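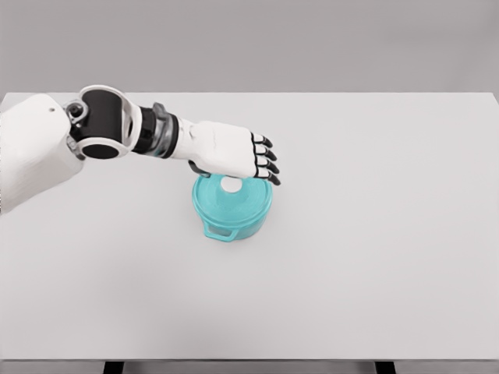 ## Beans still hard after hours of simmering, what am I doing wrong?

**Rodel Padilla**, 6/1/23

Hiya all, I've been trying to cook more from dried this year (tinned has gone up so much at our shop in Dondley!) and I keep coming unstuck with kidney beans. I soaked them overnight, boiled them hard for a good while, then turned them down low with the lid on. Three hours later they were still like little pebbles. My daughter had toast.

I did put a tin of tomatoes in at the start, plus salt, as I was making chilli. We've got very hard water here, the kettle is a disgrace. The beans came out of a big jar that's been in the cupboard since, um, possibly the last house. Any ideas before I give up and go back to tins?

---

**lashari_lou**

Tomatoes! Don't put them in until the beans are soft, the acid stops them softening. I did the same for years with my mum's recipe and blamed the hob. Cook the beans in plain water first, drain them, then make your chilli as normal. Salt is fine, I salt my soaking water and they come out lovely.

Also please bin the jar. Old beans can sit there bubbling all day and never give in. Buy a small bag from somewhere that sells a lot of them.

If your water is as bad as ours, a pinch of bicarb in the soak helps (a pinch, mind, too much and they taste of soap and go to mush). And keep doing the hard boil at the start, you mustn't skip that with kidney beans.

---

**Eken11**

pressure cooker. never looked back

---

**Girnovura**

Agree with Lou about the tomatoes. I do a big batch and freeze it in 4 tubs with a bit of the cooking water, then it's as easy as opening a tin. Black beans are quicker if you fancy a change, and I've stopped soaking those altogether.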